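Part 4: Fixing the bins down and teaching the first picks

By now the arm should be bolted to its stand and you should have done the slow test moves from Part 3. If you skipped those because you were excited, go back and do them. I skipped them the first time at our workshop in Arncombe and spent the whole evening hunting for a joint limit I had typed in with the wrong sign.

What you need for this part: two metal bins with sloping sides, two bar clamps, a flat board or tabletop to stand the bins on, masking tape, a felt pen, and a handful of odds and ends you don't mind getting squashed. The Zerkura picking script should already be on your computer. If it isn't, Part 2 has the steps.

1. Switch the arm's drives off and park it well clear of the table. I know it's a faff. Do it anyway, you're going to have your head in there.

2. Put the two bins side by side so the rims touch all the way along. If one rim has a bend in it (mine did, second-hand bins always do), tap it flat with a mallet first.

3. Clamp the bins together, one clamp at each end of the join. Nip them up finger tight, check the rims again, then tighten properly. Give the bins a good shove from the side. Nothing should slide.

4. Draw round the feet of the bins with the felt pen, or run tape round them. When somebody knocks the table in December you'll be very glad of those lines.

Note: clamp handles stick up more than you think. Swing them outwards, then tell the script where they are. There's a page called "Keep out" for this, and I put a 100 mm margin round both handles.

5. Sort out the cables before you move anything. They need enough slack for the wrist to turn fully both ways, but no loop so long that it can drop over a rim and get caught. I use soft hook-and-loop straps, because zip ties bite into the cable jackets.

CAUTION: with the drives back on, keep your hands out of the bins. A gripper closes just as happily on a thumb. One person holds the stop button and does nothing else, not even tea.

6. Turn the drives on at 7 per cent speed. Bring the open gripper down over the middle of the first bin and stop with 39 mm of air under the fingertip. Save that point as FLOOR_SAFE.

7. Do the same near each corner. Sloping sides are sneaky here, as the fingertip can be clear while the knuckle above it is just about to scrape.

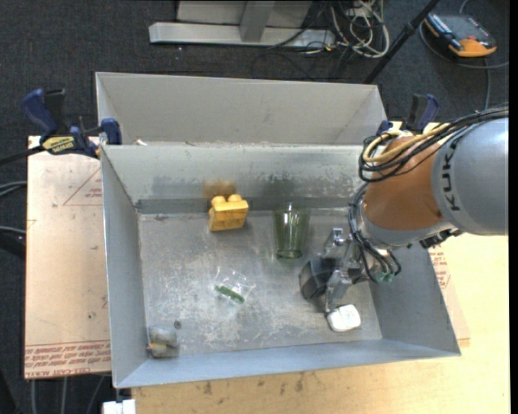
8. Now put in your test bits. Go for a real mix: something hard and square like a toy brick, something see-through like a tumbler, something floppy in a plastic bag, and something small and flat. Spread them out to begin with. Piles can wait until Part 6.

9. Run "Single pick" on one thing at a time, always lifting from the first bin and letting go over the second. Leave the see-through things until last. Clear plastic and glass gave me more grief than all the rest put together!

10. Once you've had 13 clean picks in a row, you can go up to the next speed step. If one goes wrong, start the count again. I was very strict about this and I'm glad I was.

Note: scratches on the bin floor are fine, but shiny ones can fool the camera into seeing an object. If the script keeps reaching for a bare patch, re-take the background with the bin cleared out, or go over the floor with a bit of fine abrasive pad to dull it.

If the gripper stalls halfway shut, look in the Bayram log first. "Force high" nearly always means it's pressing on the floor, so raise FLOOR_SAFE by a couple of millimetres and try again. "No contact" means it closed on thin air, and that's a camera job. The Kulcombe calibration sheet in Part 5 deals with it.

Save your settings under a new name before you shut down.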